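Section 4: Creating a Listing for a Residential Unit

This section covers entry of a new unit in Flellument, from the building record to publication on the buyer portal. It assumes that the building already exists in the database. To add a building, see Section 3.

4.1 Before you begin

You need the following:

- an account with the Listing Editor role
- the floor plan for the unit type, in PDF
- the signed price sheet for the current sales phase
- the unit number as it appears on the deed plan, which may differ from the number on the door

NOTE: At Talavera, the deed plan skips level 13. A unit on the level marked 14 in the elevator is on level 13 in the tax record. Enter the deed plan level in the Level field and the elevator level in the Display Level field.

4.2 Entering unit data

1. Log in and select Buildings from the left menu.
2. Open the building record and click Units, then Add Unit.
3. Enter the unit number. Do not use spaces or a leading zero.
4. Select the unit type. Room count, balcony area and default floor plan are filled in from the type record.
5. Check the net floor area against the deed plan. If the two differ, overwrite the filled-in value and select Measured as the area source.
6. Enter the list price without commas or a currency sign.
7. Enter the monthly association fee. Leave the field blank if the fee has not been set. A zero is published as "no fee."
8. Assign parking. Up to 2 spaces can be attached to one unit. Further spaces must be listed as separate items.
9. Click Save Draft.

The record is given a listing ID when the draft is saved. The ID does not change if the unit number is corrected later. Quote the ID, for example 3066, in all requests to the support desk.

CAUTION: Changing the unit type after step 5 resets the floor area to the default value. Any measured area is lost and must be entered again.

4.3 Setting availability

1. Open the draft and click Status.
2. Select Available, Held or Not Released.
3. For a held unit, enter the name of the sales agent and the time the hold ends. Holds end at 6:00 p.m. local time unless another time is entered.
4. Click Apply.

A unit with the status Not Released is hidden from the portal but is still counted in the building total. Units in the Veststead phase stay at Not Released until the November price sheet has been loaded.

4.4 Adding media

1. Open the Media tab and click Upload.
2. Select the files. JPEG and PNG are accepted for photos, PDF for floor plans.
3. Drag the lead photo to the first position. It is used in search results and on the printed sheet.
4. Type a caption, or leave the field blank.
5. Click Save Media.
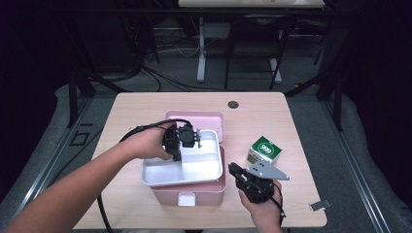
Thumbnails are created in the background and can take several minutes to appear. Do not upload the files a second time while the progress bar is showing - duplicates are not removed and have to be deleted one by one.

4.5 Review and publication

1. Click Send for Review. The draft is locked for editing.
2. The reviewer compares price, area and fee with the source documents and clicks Approve or Return.
3. If the draft is returned, correct the fields marked in red and repeat step 1.
4. After approval, click Publish.

Reviewers for Talavera are Janelle Pangilinan and Efren Estrella. An editor cannot approve his or her own draft, even if the account also has the Reviewer role.

NOTE: A price change on a published listing returns it to review. The old price stays on the portal until the new one is approved. To withdraw the listing in the meantime, set the status to Not Released as described in 4.3.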